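Before You Sign for the Robot, Price the Table

Small shops that buy a first robot arm tend to begin with the arm. They compare reach and payload, settle on a model, and send a purchase order upstairs. The rest of the budget gets filled in later, often after the arm has been delivered and is sitting in its crate.

Kettani, a contract packing firm in Prekutdale, did it in the other order. The company wanted one arm to handle small parts at the end of a packing line. Its planning took seven months, and for the first two of them the managers asked for no quotes at all. They wrote down what the arm would pick up, where each part would come from, and where it had to go.

The list was dull and useful. It showed that the parts were light and the moves were short. A compact arm on a bench would do the job, and the larger floor-mounted unit the firm had been looking at came off the plan.

It also showed how much money would go to other things. Kettani now puts 50 percent of any automation budget toward items that are not the robot: the bench, the gripper, wiring, floor marking, training hours and spare parts. The gripper line was the one most often underestimated. A single gripper rarely suits both a carton and a small block, and a second set of fingers has to be paid for, mounted and tested.

Plorkance, the integrator that won the work, charges for layout studies before it sells any hardware. The study is done in simulation. A room is modeled with its door, walls and walkway, the arm is placed on a table, and the tasks are tried out there. Customers can move the table on screen for the price of an hour's work. Moving it after the power has been run costs a good deal more. 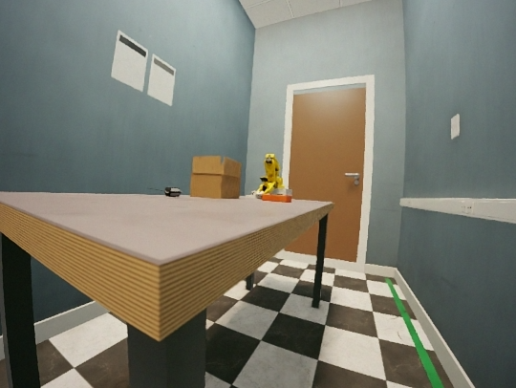 Page last updated: May

The simulated room has a yellow arm at the back right of the table, with a cardboard box beside it and a small grey block on an orange plate at its foot. A green line runs along the right side of the checkered floor. Questions worth asking at this stage include how far the arm has to reach for the box and whether a person can still get through the door with a cart.

Stostberg, a parts distributor, bought a similar study and then waited. Its managers set aside $1,110 a month until the fund covered the arm and the first year of service, and they used the time to settle who on each shift would be trained.

Buyers should ask for the service rate in writing, along with the delivery time for a replacement gripper. Both belong in the first quote.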